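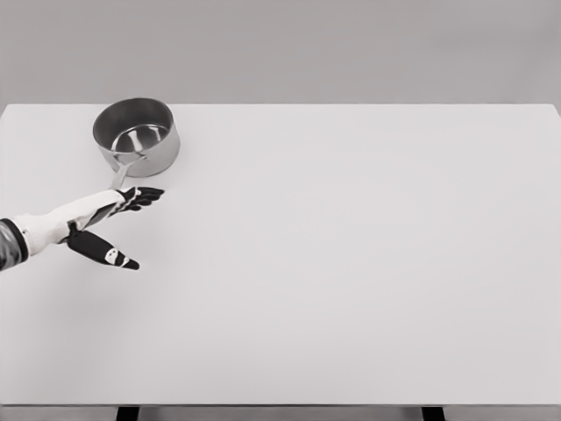 N° 11 — page 2

« Au début, on lui parlait comme à un stagiaire »

Je suis arrivée à Usau avec une heure d'avance (le train, pour une fois !) et c'est très bien tombé, parce que la cheffe de la cuisine centrale était déjà devant son écran, un café dans une main, la souris dans l'autre. Sur l'écran, une table blanche, un mur gris, une casserole, et une main noire grande ouverte tout près du manche. Une simulation, donc, le vrai bras est de l'autre côté de la cloison. « Tout passe d'abord par là, me dit-elle. Avant, je goûtais des sauces le matin. Maintenant je regarde des manches de casserole. »

Elle rit, mais elle y tient, à ses manches. La cuisine prépare 1 104 repas par jour, pour les écoles et la maison de retraite de Bralolbridge, et le projet Gethin y est entré par la petite porte : le déplacement des casseroles vides entre la plonge et les postes de cuisson. Pas de feu, pas de couteau, pas de recette. Des casseroles vides, toute la journée. « C'est le boulot que personne ne réclamait, explique-t-elle. On se le refilait. Et à la fin de la semaine, c'étaient toujours les deux mêmes qui avaient mal aux poignets. »

Je lui demande comment l'équipe a pris la nouvelle. Elle fait une grimace. « Mal. Enfin, ça dépend qui. On nous a annoncé ça en novembre, dans une réunion de vingt minutes, avec des diapos. Le mot poste revenait à chaque page, et chez nous, quand on entend poste, on entend suppression. » Il n'y a pas eu de départ, elle me le répète deux fois, mais un contrat saisonnier n'a pas été reconduit et elle ne fait pas semblant de l'ignorer. « On m'a dit que ça n'avait rien à voir. Peut-être. Moi, à sa place, j'aurais fait le lien. »

Un plongeur passe la tête par la porte, voit mon carnet, hésite, et finit par s'asseoir avec nous. Dix-neuf ans de maison, les manches retroussées, et beaucoup de choses à dire ! C'est lui qui a montré aux gens d'Illivel, l'entreprise qui installe le système, comment on attrape une casserole quand on en attrape des centaines. « Ils m'ont demandé où je mettais le pouce. Où je mettais le pouce ! Je n'en savais rien, moi. Il a fallu que je me regarde faire. » Il mime le geste, la main ouverte, le pouce bien écarté, et regarde l'écran du coin de l'œil. « Là, elle est ouverte comme il faut. Après, il y a la façon de serrer, c'est une autre histoire. Un manche long, si on le prend trop au bout, ça tourne dans la main. »

Est-ce que ça l'a vexé, qu'on lui prenne son geste ? Il réfléchit un bon moment. « Vexé, non. Ça m'a fait drôle. J'aurais aimé que ce soit écrit quelque part, que ça venait de nous. » La cheffe hoche la tête. Elle a demandé que les heures passées à former le système soient comptées comme de la formation, et payées comme telles. Elle l'a obtenu, après 2 courriers et une discussion un peu vive dont elle refuse de me raconter la fin.

Et au quotidien, alors ? Le matin, l'un des deux ouvre la liste des essais, regarde les prises qui ont posé problème et coche celles qu'on peut envoyer au vrai bras. Il y en avait 498 dans la première liste. « J'ai failli rendre mon tablier », dit le plongeur. Depuis, ils ont appris à trier. Lui y passe une partie de sa matinée, assis, ce qui ne lui était jamais arrivé au travail, et il avoue que la chaise lui pose un problème de conscience. « Les collègues passent avec les chariots et moi je suis là, devant une table vide avec une casserole dessus. J'ai l'impression de tricher. »

La cheffe, elle, s'inquiète plutôt du bruit. Du bruit qui manque, je veux dire. Le coin plonge, c'était là qu'on se racontait le week-end, qu'on râlait, qu'on apprenait qu'untel allait être papa. « On se croise moins. J'ai remis une pause commune à dix heures, obligatoire, avec du gâteau. Le gâteau aide. » (Je confirme, il était aux poires.)

Avant que je parte, je leur demande s'ils reviendraient en arrière. Le plongeur dit non pour les poignets, oui pour le reste, puis il se ravise et dit qu'il me répondra quand le système saura porter les grandes marmites. La cheffe a déjà repris sa souris. Il lui restait des manches à regarder avant le service.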